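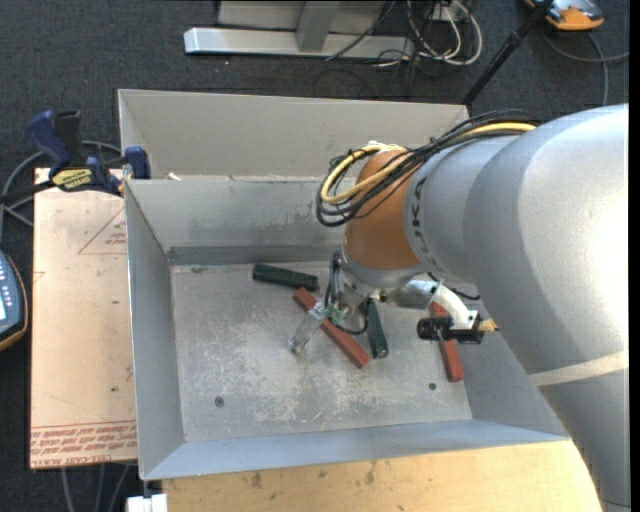
Metal bin with green and red blocks on the floor.

**Ticket 1152: Recipe scaler gives wrong pasta and sauce amounts**

Opened by: Natalie Wragg
Assigned to: Kiprono Swai
Product: Pluver recipe cards, web
Status: Resolved, one follow-up open

**Reported problem**

The baked rigatoni with spinach and ricotta is written to serve 6. When I change the servings to 2, the pasta drops the way it should, but the ricotta stays at the full amount and the milk disappears from the list. Going back up to 6 doesn't bring the milk back. I have to reload the page.

A reader wrote in after making the small version. She said the filling was so thick she couldn't stir the noodles into it. I tried it on my laptop and my phone and got the same list both times.

**Kiprono Swai**

Reproduced. The pasta line is stored as a number and a unit, so it scales. The ricotta line is stored as "one 15 oz tub", all as text, and the scaler skips anything it can't read as a number. The milk is a different problem. I'm still looking at that one.

Natalie, was this card typed in by hand or brought over from the old Mosquera site?

**Natalie Wragg**

Brought over. Aldana did the import in March. I only fixed the title and the oven temperature.

**Aldana Villalba**

Yes, it was in my batch. The old site let people write amounts any way they wanted, so there are a lot of lines like "one tub" or "half a bunch". I cleaned up the ones I saw. I didn't check them against the scaler – it wasn't switched on for imported cards then.

**Kiprono Swai**

Found the milk. The line reads "1/4 cup milk, plus more if needed". At 2 servings it comes out under the smallest cup measure we show, and the display rounds it to zero. Zero amounts are hidden. The reload only works by going back to the saved card.

Steps taken:

1. Changed the ricotta line to 15 oz, with "one tub" moved to the note.
2. Set small liquid amounts to switch to tablespoons, then teaspoons.
3. Stopped the list from hiding a line when its amount rounds to zero.
4. Cleared the saved copy of the page and tested at 2, 4, 6 and 8 servings.

At 2 servings the card now gives 5 oz ricotta and 4 teaspoons milk. Please check.

**Natalie Wragg**

Looks right on both. I made the small one for lunch and the filling was loose enough to fold in. The top browned early, though. The baking time still says 35 minutes at every size.

**Kiprono Swai**

The scaler doesn't touch times or pan sizes. That's how it was built, and I wouldn't want it guessing. Could you add a line to the card by hand?

**Natalie Wragg**

Added: "For two servings, use a loaf pan and start checking at 20 minutes." Pauline Fothergill read it over and asked for "cover with foil if the top gets dark", so that's in there too.

**Kiprono Swai**

I ran a search for other cards with text in the amount field. There are 37, nearly all pasta bakes and soups from the same import. List sent to Aldana. Until they're fixed, the serving buttons are turned off on those cards and readers will only see the original amounts.

**Aldana Villalba**

Got the list. I'll start with the lasagnas – those get the most visits. Two of the soups call for "a heel of parmesan", and I don't have a weight for that. Ineke, do you want to pick one or leave it unscaled?

**Ineke Goossens**

Leave it unscaled. One heel is fine for any size pot. Put it in the notes so the scaler doesn't trip on it.

**Kiprono Swai**

Closing the rigatoni part. The follow-up for the remaining cards stays open under Aldana's name. Natalie, you can tell the reader her card is fixed.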